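Samina Dogar on Flatbread, Bad Flour and Feeding a Street

18/06/2021

I got to Samina Dogar's place in Kirkthorpe twenty minutes early and she put me to work. I had my notebook out and everything! She took one look at it, moved it to the windowsill and handed me a rolling pin, and so a good part of what follows comes from memory and from the bits I scribbled with flour all over my fingers.

If you live on this side of town you've probably eaten her bread without knowing it. She bakes for the Saturday market, for the coffee place on the corner of Damgaard Street, and for pretty much anyone who knocks. Her husband Ehsan does the deliveries (on a bike, in all weather) and their neighbor Athina Athanasiadis does the books, and has done from the start.

I asked how it all began, which I figured was a safe opener. She laughed at me.

"Everybody wants it to be my grandmother," she said. "My grandmother hated cooking. She bought bread from a man with a cart and she told him every day that it was too thick. I learned from a library book when I was thirty-one, and the first year I was terrible."

How terrible? "Ehsan ate it with a knife and fork."

Ehsan, who was fixing a brake cable by the back door, said that was true and that he'd do it again.

What changed, according to Samina, was water. She'd been following the recipe to the letter and getting something close to cardboard, and then one night she got distracted on the phone and poured in way too much. The dough was a mess, it stuck to everything, and it made the best bread she'd ever eaten. She's been making wet dough ever since. When I rolled mine out it tore straight down the middle and she told me I was scared of it. "You're petting it. It's not a cat."

I wanted to know about the flour, because I'd heard there was a story there, and boy, is there a story. Last November she got a deal on a big order from a supplier she won't name (I asked three times), 125 pounds of it, and it was no good. It wouldn't stretch, it wouldn't brown, it smelled a bit like a garage. Most people would have sent it back.

"I did send it back! They sent me the same flour in a different bag. Same tear in the corner of the label. I could have cried. Then I started laughing and I couldn't stop."

So what did she do with it? She made crackers, as it happens, with so much black pepper and cumin that you couldn't taste anything else. She sold them at the market under the name Kisstead, after the street she grew up on, and they were gone by lunch. People still ask for them. She's had to work out how to make them with good flour, and she says the good-flour ones aren't quite as nice, which drives her nuts.

We took a break for tea around then and Hammad Kiani came by to pick up his order, and of course he sat down too. He runs the stall next to hers and sells honey, and he had opinions about all of it. He thinks she should charge more. Athina thinks so as well, and has written it in the margin of the account book more than once.

"They're right," Samina said, "and I'm still not doing it. A flatbread is something you pick up on your way home because you forgot to plan dinner. If you have to think about the price, I've ruined it."

I pushed her a little on this. Flour's gone up, gas has gone up, and she works six days a week. Doesn't she get tired? She took a while to answer that one, and she kept rolling while she thought about it.

"My shoulder gets tired. My feet. I don't get tired of the bread. I get tired of the forms and the phone. Some mornings I'm up before the birds and it's only me and the radio, and I'd pay money for that."

She does have plans. There's an empty unit on the market square that used to be a shoe repair place, and she's been to see it twice. The first time she loved it. The second time she noticed the floor slopes toward the door, and she stood there picturing every round thing she owns rolling out into the street. Ehsan says floors can be fixed. Samina says that so can shoulders, apparently, and look how long that's taking. They hadn't settled it by the time I left, and I got the feeling they'd been having the same talk for weeks.

Before I went I asked for one tip for people at home, and she gave me a few. Let the dough rest longer than you want to. Get the pan hotter than feels polite. Wrap the cooked ones in a clean towel, all together, so they steam each other soft.
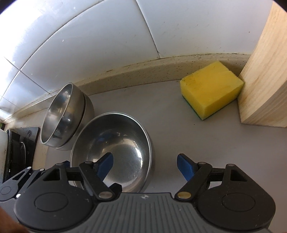 And make more than you need, she said, as the first one off the pan always goes to whoever happens to be standing there. Mine went to Hammad.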